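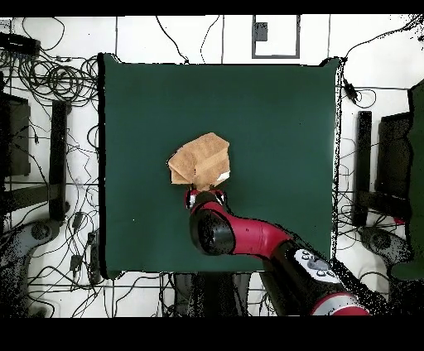 How many demos before I start changing the start pose? (one arm, soft items)

Community Help > Robots and automation > Training data

Lajos Pintér
Posted 14th June

Hi all! I've been reading this board since December and finally have something of my own to ask. I'm collecting demonstrations for a policy that has to pick up soft, floppy things and lay them flat, and I am having a ridiculous amount of fun with it. The arm moves under teleoperation, I save the episode, put the item back, and go again. I have 200 episodes so far, all with one item, all recorded at my shop in Gomolville.

My trouble is the starting pose. For those first episodes I put the item down the same way each time, more or less in the middle. The policy I trained on them is lovely as long as I'm that tidy. Turn the item a quarter turn and the gripper goes confidently to where the corner used to be and closes on nothing.
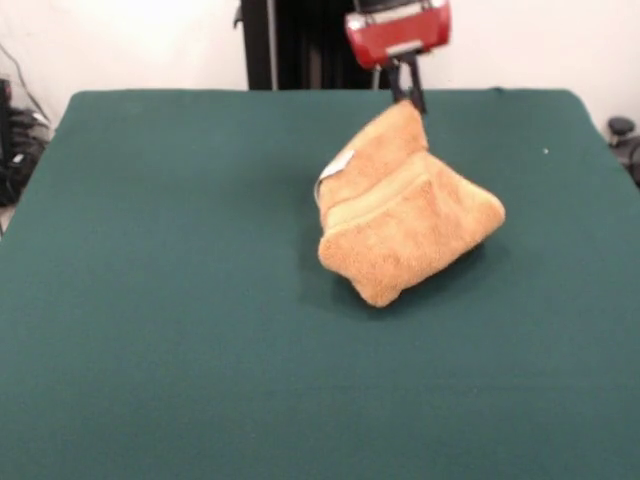 Photo: Lajos Pintér

So now I'm mixing it up, and I have more questions than I started with:

Do I keep the first 200 or throw them out? It took me ages to get them and I'd love to keep them.

Should the new starts be random (drop it and record whatever happens) or planned, working through a list of rotations and folds?

How do you handle bad grasps? If the fingers slip and I go back for a second try, is that a ruined episode or a useful one?

I record from a fixed camera and from one up at the head. Joint states are logged along with both. Training is on a single desktop GPU overnight, so I can afford to try a few versions. Any advice is welcome, including "you're doing this backwards."

Vakance

Great project, and you're further along than you think! The failure you describe is the healthiest one to have, because it tells you exactly what the data lacks.

Keep the 200. They teach the second half of the job (lift, carry, lay down), and that half doesn't change much with the starting pose. What I'd do is stop them from outvoting everything else. When you build training batches, draw equally from the old set and the new set until the new one has caught up. Most loaders let you put a weight on each folder. If yours doesn't, leave out half of the old episodes and see if you miss them.

For the starts I use both methods, in blocks of 20. One block is drops from knee height, no fixing, no nudging a corner so it looks nicer. The next block is planned: I write the rotations on a sheet of paper and work down it. Drops give you the crumpled shapes you'd never think to make by hand. The list covers the angles that drops somehow never land on. Mark each episode with the block it came from. It's one extra field, and later on you can train without a block and see what it was buying you.

Please keep the retries! As long as the second try works, an episode with a slip in it is gold. The policy is going to slip too, and if every episode in the set is perfect it has never seen what to do next. I do throw out anything where I stopped to think for a long time in midair, or I trim the pause. A policy will happily learn to hover. Mine did, for a week, and I was so proud of that run too.

One more thing: move the arm's own starting position a little between episodes. People vary the object and forget the robot.

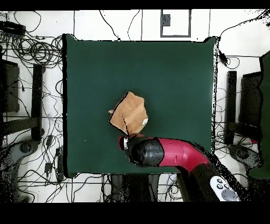
Brandão

random drops. planned ones are a waste of time imo, I got to 3000 episodes with drops only and it works. also check that your cameras haven't moved between sessions, tape the mounts

Lajos Pintér
Thanks! Did you need all 3000, or was it working earlier?

Brandão
no idea, never tested with fewer

Tenero

Coming at this from the labeling side, where I spend most of my evenings (happily!). I agree with nearly everything Vakance wrote, and I want to add something on choosing the grasp point, which I think matters more than the number of episodes.

With soft things there are usually several decent places to grab, and if you pick a different one every time for no reason, the model sees near-identical pictures with different answers. Some policies cope well with that and some split the difference and go for the middle, where there's nothing to hold. So pick a rule before the session and stick with it. "Nearest raised fold" is a fine rule. So is "the highest point." Write it at the top of your log so that you still follow it when you're tired.

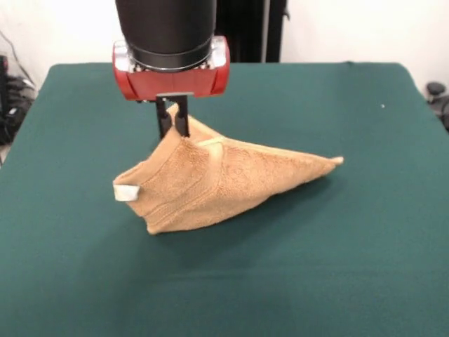 A rule needs something to hang on to, though, and with a plain item in one color it's hard to say which way round it's lying once it's crumpled. I look for a landmark. You have a good one in that little white tag: it sticks out on the left while the fingers have the item up by its upper left part and the long corner on the right is still resting on the felt. Note for each start whether the tag is showing or hidden. I'd want both kinds in the set, and plenty of hidden ones, or the model may lean on the tag and be lost without it. Same goes for a second item with no tag at all, as soon as you can stand to begin again.

On numbers: I hold back 28 episodes and never train on them, picked across all the start types. I choose them before training and don't swap them later, however tempting it gets. Then I run the real arm on matching starts and write down pass or fail by hand. The loss curve will tell you that you're improving long after the robot has stopped agreeing with it.

Lajos Pintér

These are fantastic, thank you! I'm going with alternating blocks and the grasp rule is already written at the top of the log (highest point). I'd been grabbing wherever I felt like it, so I suspect my first 200 are a bit of a mess in that respect. Tenero, would you relabel those or only add the tag field?

Tenero
Only the tag field. Go through at double speed, visible or hidden at the first frame, and leave the rest alone. Post your pass and fail sheet when you have one, I'd love to see it!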